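The Long Wait for Beige

Trimthorpe has had a paint shop since 1880, and for most of that time it sold white, cream, brown and a green intended for railings. Customers came in knowing which they wanted and left before the kettle boiled. The shop now stocks 426 shades, and the kettle has been replaced by a sofa.

I went in during July for something to put on the back bedroom. I had in mind a sort of beige. The man at the counter looked at me the way a vet looks at someone who has brought in "a sort of dog", and handed me a fan of cards as thick as a loaf.

Beige, as a word, has left the trade. Its place has been taken by weather, porridge, minor birds and the names of villages where the makers once had a nice lunch. I took home two sample pots, one called Luvstead and one called Nel, and painted a square of each by the window. My wife preferred the one on the left. They were both Nel.

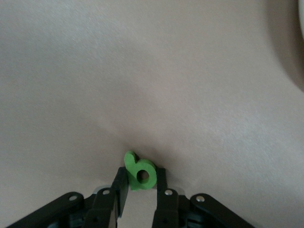 The experts will tell you to live with a sample before you commit. Look at it at breakfast, they say, and again by lamplight. We did this for 3 weeks. By breakfast light the wall was faintly pink. By late afternoon it had gone the colour of a hospital corridor, and after supper it looked exactly like the wall we already had, which I had spent a good deal of money hoping to be rid of.

Friends were consulted. One thought it too warm and another found it chilly, and a third asked when we were going to start. A neighbour who had done her whole house in a shade called Horkach came round to warn us off it, then stayed an hour to defend it.

We went with Luvstead in the end, mostly on the grounds that there was more left in the pot. It took two coats and a weekend. My mother-in-law came to stay soon after, slept in the room for four nights and told us over the last of the toast that it would be lovely once we'd decorated.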